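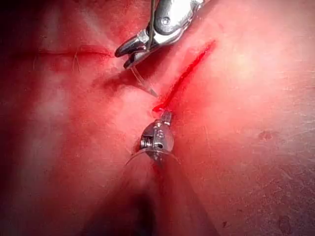

Community help > Training equipment > Robotic surgery

Which practice kit for a robotic suturing course? Kandon or Lindura

Posted by knot_and_half, Jul 12, 2018

Good day to all. I am responsible for the exercises in a small course at our training centre, where doctors learn to sew with the two-arm robot. We must choose a practice kit before the new group comes. Kandon offers a service: they bring the pads, the thread and the needles, and they take away the used material at the end. Lindura sells only a box of 10 pads and you arrange the rest yourself. The Lindura box is cheaper, but I do not know how long a pad lives when it is sewn by the robot and not by hand. My other worry is the thread. The trainees have no feeling in the fingers when they pull, so they look only at the screen. Has somebody worked with both? I would be thankful also for remarks about the delivery.

hasiston_lab

We have used the Lindura pads since April in our centre in Hasiston, with threads which we buy separately.
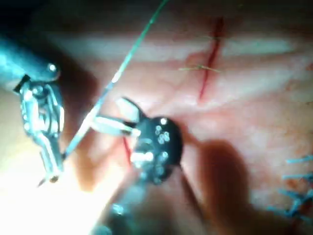
The price of the pad is the smaller part of the matter, in my opinion. What costs us is the time when a trainee asks "which one is my stitch?" and the teacher must look for it. So I advise to buy thread in several colours and give each exercise its own colour. On a silicone pad of skin colour, a green thread is easy to follow all the way to the jaws, and the blue stitches at the side are not mixed up with the yellow-green ones across the red line. If you have only one colour, the pad becomes difficult to read after the second exercise. Kandon gave us one colour only when we tried their service, but perhaps you can ask for more.

About the life of the pad: we allow 60 stitches and then we change it. The silicone does not break at once, but near an old cut the stitch begins to tear through, and the beginner believes it is his mistake. Please leave enough space between one cut and the next. Also check the lamp before you start. Some silicone is shiny and gives back the light strongly, and then the needle tip is hard to find on the screen.

p_chiba2

Kandon is good, we have it. Delivery was late once.

threadcounter

I agree with the colours but not with the first conclusion. For a small course the service of Kandon can be better, if there is no person to order needles. We calculated for a year and the difference was some 3000 in our money, in favour of Lindura, but we had to do all the ordering and the sorting of used needles. Before you sign, ask Kandon these things:

Can you keep a pad for the next group, or must you return it?
Are the needles included in the price, or only the first packet?
Do they send a replacement within 2 days?

The last one was not written in our contract and I regret it. I would also ask both firms for one sample pad and give it to your weakest trainee, not to the teacher. The teacher can sew on anything.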